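The Spreadsheet Has Its Own Tab Now

I promised a few of you I'd write up how the money side of all this has been going, and then August got away from me, as August does. So pour yourself something and settle in, because I have been living inside this budget for weeks and I have a lot to say about it.

For anyone new (hello!), I look after planning for a little group of hotels, and we've been working out whether a robot could take on some of the laundry pickup. I don't mean making the beds. I mean going in after checkout and gathering up whatever needs gathering, so the housekeepers can start on a room that's already half cleared. Kayode Wike, who runs housekeeping at the Mabaso, has wanted help with this for as long as I've known him, and he's the reason the line item exists at all.

My first budget was terrible. I put down the price of the machine, added a bit for delivery, felt very pleased with myself and sent it to Fatima Naidoo in finance. She sent it back before lunch with one question: what does it cost in the second year? I had no idea. I hadn't put in service visits, or spare fingertips, or the staff hours spent standing next to it while it learns its way around a room. I hadn't even thought about where it would charge. (The linen closet, we think, but that means an electrician, and so the electrician got a row too.)

So I started over, and this time I did it in person. I spent most of a morning upstairs with Gerrit Du Plessis, going through the job one step at a time and writing down everything that might end up costing us something.

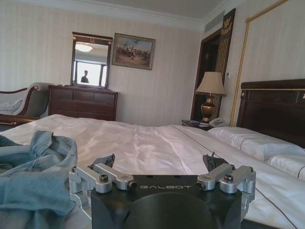 Denim on the duvet, and the gripper over the bed.

I'm so glad I went, because clothes on a bed are a much bigger question than they look on paper. A towel is a towel. A guest's jeans or shirt could be laundry, or could be something left behind, and those go to two different places with two different tags. We decided the first year's plan should cover house linens only, with a person handling anything that belongs to a guest. That took a whole software add-on out of the quote – Fatima was delighted – and Kayode said it was how he'd want it done anyway.

The other thing I came home with was a list of furniture. Our older rooms are full of it, lovely heavy pieces, lamps and nightstands and dressers, and I had been planning from a floor plan that showed a bed and a door. Gerrit and I have now measured the gap beside the bed in 8 rooms, and I've asked both suppliers to tell us in writing how much clearance they need. Ekport answered the same day. Kirkivitz is still "checking with the team," bless them.

As for numbers, I can share a couple. The service plan we're leaning toward comes to 1,642 a month, which made me gulp, but it includes parts and a loaner if ours has to go away for repair. The cheaper plan charges nearly 400 every time somebody comes out, before parts. I ran it both ways and the two cross over sooner than I would have guessed, especially if the first few months are bumpy. I've assumed they will be.

We're also going to lease before we buy. I went back and forth on this so many times that Sipho Steyn finally told me to pick one and go to bed. A lease costs more over the long haul, I know it does, but these machines are changing so quickly that I'd rather not own one just yet.

Next up is insurance, which I've been putting off, and a second look at the elevator – the old one stops a little above the floor on some landings, and I need to find out whether fixing that comes out of my budget or the building's. I have a feeling I know the answer. If any of you have been through this with a lease, please leave me a comment and tell me what you forgot to put in yours!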